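The Hawthorne shop has put 862 hours into Plillero, its table-clearing arm, and I still don't see who it is for. A simulated dining room is a kind place to practice. The light never changes and the bowl costs nothing to drop.

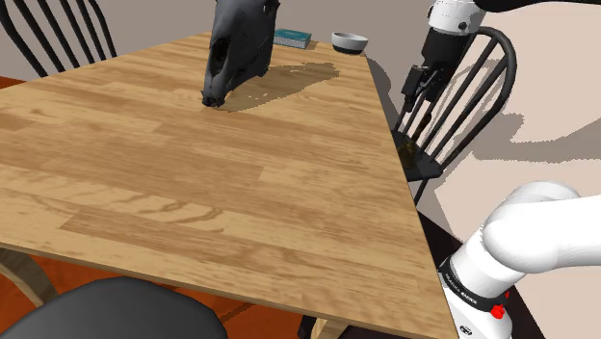

Members tell me 2000 more trial runs will settle it. Maybe. But a real kitchen has crumbs, a dog and a kid who moves the chair – and the one demo I watched on a real table took 9 minutes to shift 2 cups. I'd like to see the next month of shop money go to the band saw. Plillero can wait until somebody asks for it.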